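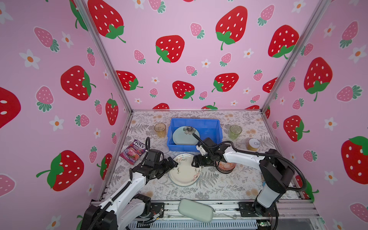 Ximena Magaña asked at our midterm review why we were comparing fingers at all when the arms already came with a pair that closed on command. Her point was that a careful operator can make up for a bad fingertip. We took that as the thing to check, and most of this report is about it.

Setup

Both arms are bolted to the front rail and carry the same parallel gripper with two black fingers. The bench has a patterned cloth over it and printed wallpaper on three sides, which we kept for the whole project so the cameras would have a busy background to deal with. The objects come from a kitchen or a desk: a plate, drinking glasses, a can, a short round tin, a bag of Fox's candy, a zippered case. A blue bin at the back is the drop target, and the mint-green plate usually ends up in it.

We tested two finger types, the stock hard ones and a softer printed pair from Floter. Deisy Quispe drove the arms for every trial so that operator skill stayed the same. Each object got 30 attempts per finger type. An attempt counted as a failure if the object slipped, tipped over or had to be regrasped.

Results

The can and the tin made almost no difference. Both finger types held them well, and the failures we did log came from approaching too low and bumping the cloth.

Plates were the hard part. A plate lying flat gives the fingers only the rim, and the stock pair tended to push it along the table before getting under it. The soft pair bent at the tip and slid under more easily, but let the plate sag once it was lifted. Out of 30 attempts, the soft pair got 26 clean lifts. We lost some of the stock trials on the plate to a loose mounting bolt and did not repeat them, so we give no figure there.

The candy bag went the other way. The hard fingers pinched the film and held on. The soft ones folded around it and let go when the wrist turned.

Cables

We did not plan to test this, but the cable conduit on the left arm loops over the gripper and limits how far the wrist can roll. Duván Bedoya rerouted it twice. The second route is better - it still pulls a little near the end of the range.

Answer to the review question

Deisy could correct for the stock fingers on everything except the flat plate. For that one object the fingertip mattered more than the driver.

Still open: the glasses, which we only tried with the soft pair, and a wrist camera that Jhosep Arboleda has wired but not calibrated.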